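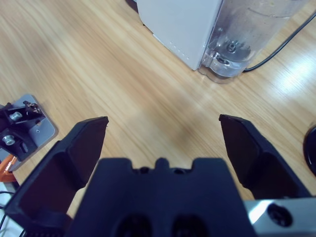 Progress report: Plultthorpe coffee corner
Submitted by Jong-dae Kang
December 26, 2024

Work covered in this report

The coffee corner at Plultthorpe opened to all staff and visitors in November. Before that, drinks came from the hallway vending machine, which was removed under the same budget line. The grant paid for the capsule machine, a wooden-topped table, trays, glasses and the first order of capsules.

Use has been steady. We served 163 drinks in the opening week and 2,765 in the period as a whole. The highest demand is before the morning meeting. The afternoons are quiet, and we have stopped restocking after lunch.

Equipment

The machine stands at the far edge of the table. The water tank is at the rear on the right and can be reached without moving anything else. Drinks go into clear glasses on the drip tray under the spout, and a blue tray is kept on the tabletop for carrying them. 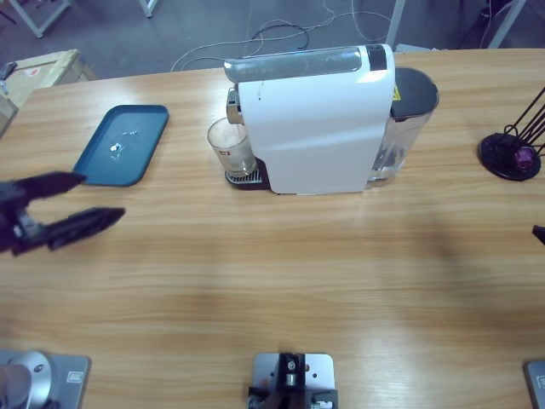

Coffee machine with a glass on the drip tray, and the blue serving tray to the left.

The machine has needed one repair, a pump seal, which Killa replaced under warranty. It was out of service for six days. We asked for a loan machine during that time and did not get one. This has been raised with Killa and will be written into the service agreement when it is renewed.

Capsules come from Pyo. Two deliveries were late and one was short by a carton. We now order a week earlier than we did at the start and have not run out again.

Cleaning

This is the part that has gone least well. The plan was for each user to rinse the glass and wipe the tray after use. In practice glasses are left with froth in them, and crumbs and spilled drink stay on the tray until the evening cleaning round. 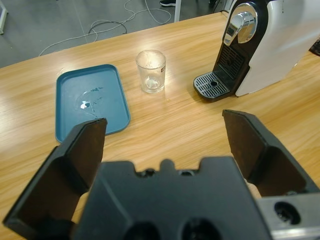 We have therefore added a midday wipe-down to the Kakix cleaning contract. It covers the tabletop, the tray, the drip tray and the grille. The first invoice came in within the amount set aside for supplies, so no extra money is being requested. A short notice about rinsing glasses has gone up by the sink. It has made a small difference so far.

Still to do

Descaling has been done once and is due again next month. We need a second serving tray so one can be washed while the other is in use. Five glasses have been broken and will be replaced from the supplies budget. The capsule recycling bin has been ordered, but we have no delivery date for it yet.

Receipts for the period are attached, with the Killa repair sheet and the Pyo delivery notes.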